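Flat boxes, second lives

The woman who looks after packing supplies at Drutar has saved 41 cartons from the recycling bin since December, and she lights up when you ask about them. "Cardboard is wonderful stuff," she says. "You just have to lay it out flat and get to know it!" 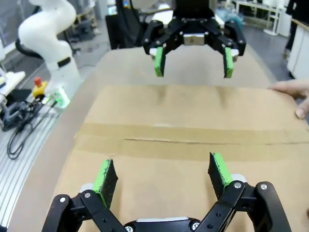
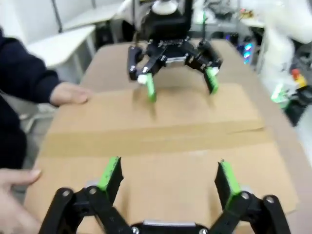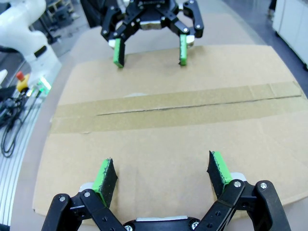

Big sheets of cardboard on the table.

Her favorites are the large ones that come in from Brollau. She presses down the folds with her palms, working out from the middle, and keeps old tape on if it's still holding. "Pull it and you take the top layer of paper with it – I learned that on a very nice box."

The sheets go on a shelf by size. Anything with a soft corner gets cut down for dividers, usually 4 or 5 to a sheet.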